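Student Robotics Builders Board > Class Projects > Clear bottle problem, help before Thursday

plinko_arm wrote:
OK so our class project is a pick and place arm that clears a table. We're a team of 2, me and Natália Falcão, and we named the thing Storker because it looked like a stork when we first bolted it together. It does fine with most stuff. Then the teacher added a clear plastic bottle to the object list and everything went sideways. The detector either skips it completely or draws a box around its shadow and the gripper goes and closes on nothing, very confidently!

We have 549 labeled pictures so far. Demo is Thursday at 2 in the afternoon. Should we be shooting more pictures or changing the setup? Natália says more pictures. I say the green cloth is killing us. We've been going back and forth on this all week.

gearjam_kobe wrote:
Kobe De Graaf here, I help with the club at Verstraete. How many of the 549 have the bottle in them? And what do both of your cameras get? Post one from each, it's hard to guess from words.

plinko_arm wrote:
Um. Maybe not enough of them have the bottle, we were adding it in as we went. Wrist cam first, then the side cam:
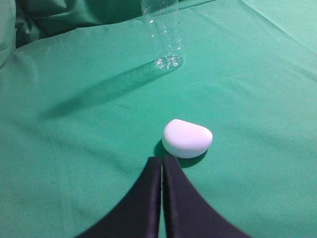
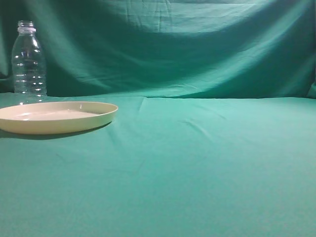
We train one model on both cameras together. I thought that was the smart way to do it, more data for free, but now I'm wondering if that was dumb. Natália wants it on the record that she never liked it. Our score on the opaque things is really good and then the bottle just sits at the bottom of the chart. Also the depth sensor is useless on it, we get holes right where the bottle should be, so we turned depth off for that class and go by color only.

gearjam_kobe wrote:
Okay, that helps a lot. I'm with you on the cloth. Clear plastic picks up whatever is behind it, so on green cloth you've got a green bottle on green. The only things your model can hang on to are the highlights and the shadow, and it picked the shadow. Swap the cloth for something with a pattern, even a checkered tablecloth. The bottle bends the pattern and you get edges for free.

mrs_toggle wrote:
I don't agree with that at all. If the demo is on the green cloth then you train on the green cloth. Switch it two days before and you've thrown out your whole set. My kids did exactly this last year with a Clemum kit arm, changed the background at the last minute and it couldn't find a coffee mug.

What I'd do is move the lamp. Take one light and walk it around the table, shoot a batch at every stop. Then the shadow lands in a different place every time and the model can't cheat with it.

gearjam_kobe wrote:
Fair, I was assuming they could pick the cloth for the demo. Can you?

plinko_arm wrote:
No :( it's the class table, every team gets the same one.

gearjam_kobe wrote:
Then do what mrs_toggle said. But please split the two cameras. From the wrist you're often going to get only a piece of the bottle, from the side you can get the whole shape with the neck. Those are pretty different jobs for a small model. Find it with the side camera, get the arm close, then let the wrist one do the last bit.

nullpointer_ned wrote:
You need 3000 pictures minimum, sorry. Anything under that is a toy.

mrs_toggle wrote:
It's a high school class, Ned. They have till Thursday. I've seen 300 careful ones do better than a giant pile of near copies - and burst shots are near copies.

nullpointer_ned wrote:
Okay but don't come crying when someone opens the blinds.

plinko_arm wrote:
We did the lamp thing tonight! 300 new ones, bottle in every single one, and I drew the boxes while Natália moved the lamp (she also moved the bottle between shots, and laid it on its side for some of them). Split the models too. The side one finds the bottle most of the time now. The wrist one is still kind of bad when we get really close, it flickers on and off, so we're making the arm trust the last good box if it loses it. Is that cheating?

gearjam_kobe wrote:
Nope, that's tracking. Put it in your write-up and call it that. Just give it a timeout or it'll chase a bottle someone already picked up.

plinko_arm wrote:
Adding the timeout now. Thank you both, and Ned I guess. Will post Thursday night.

Comments (3)

solderqueen: Same trouble here with a clear cup. Tape around the middle fixed it, but our teacher took off points for it.

bramble77: What gripper are you using? We have the Plinberg one and it squashes empty bottles flat unless you turn the force way down.

ohm_alone: Did they ever post how the demo went?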